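Blog > Opinion > Tooling

Stop tuning the planner first

Quick one, written Sunday night between two runs, so excuse the mess.

Every time a bimanual setup misbehaves, the first thing people open is the planner config. New cost weights, new smoothing, a new sampler somebody read about. I did it too, for most of August. Wasted month. My claim: most of what we call planning failures are perception-and-tooling failures that show up late, and we'd see it sooner if the logs weren't so bad.

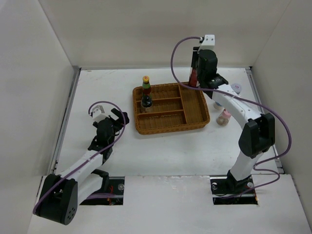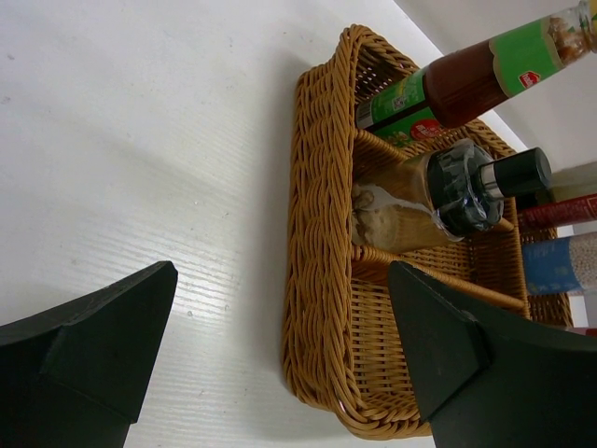 Condiment sorting task, wicker tray with compartments, on the Cutcombe cell: workspace view first, wrist view second.

Take the tray. Woven rim, dividers running at a slant, four compartments of different shapes. Any planner you like can get a gripper over one of them. Easy. What the planner can't do is know where the dividers are when the depth data over the wicker comes back full of holes. Ours did. The weave has small gaps, the table is white and throws a reflection, and the collision map ended up with a divider that came and went between updates. So the path flipped left, right, left. Looked exactly like a bad planner. Two of us spent days on it.

Then glass. A clear jar with a black lid gets segmented as a lid. Only a lid, floating. The body takes on the brown of whatever is behind it and the model shrugs. Lindemann, the segmentation package we use, gave that lid a confidence I'd be happy to see on a cardboard box. Grasp planner goes for the middle of the thing it was handed, and of course that's the wrong middle. Do you fix that with a cost term? People try. I have seen a config with 19 of them, over half commented out.

Same with bottles lying at an angle in a compartment. The sauce bottle has a label round the body and another at the neck, bare glass past that. Pose estimate locks onto whichever label it likes that frame. Upright bottle from the fixed view, fine. Leaning, seen from the wrist, the long axis swings by 17 degrees from one frame to the next. Filter it, sure. But first you have to know its happening, and our viewer didn't draw the pose history. It drew the latest pose. Very pretty axes.

So, tooling. This is the part I care about.

We moved to Cinano for logging in the spring, and the one feature that changed how I work is dull: every plan is stored with the exact map and poses it was made from. Click on a bad motion, see what the planner beleived at that moment. Before, we had a video, a joint trace and a lot of arguing. I went back through 200 old stops we'd filed under "planner". Reran what I could. In 5 of them the planner did something dumb given its inputs. The rest were stale frames, missing geometry, wrong object extents, one clock offset between the two arms that I'm still annoyed about.

Pushback I get: a good planner should be robust to bad inputs. Okay. How bad? Nobody who says this gives me a number. You pad the obstacles and now the gripper won't enter a narrow compartment. You slow everything down and the cycle time is hopeless. Padding hides the error, it goes and lives in your tuning file, and the next person inherits it with no comment.

Cables, too. A big loop of cable off the wrist, sweeping wide of the elbow, and our robot model has none of it. Most don't. The planner thinks the arm is a bare arm. Is that a planning bug? I'd call it a modeling gap, and I'd want the viewer to nag me.

What I'd do with a small team, starting tomorrow: freeze the planner. Whatever defaults Flovach ships, leave them. Spend the time on replay, and on a view that puts both cameras and the belief map on one timeline. Save inputs always, not on failure only, disk is cheap. Then touch the weights, if you still want to.

Second run is done, it stopped at the same divider. Going to look at the map.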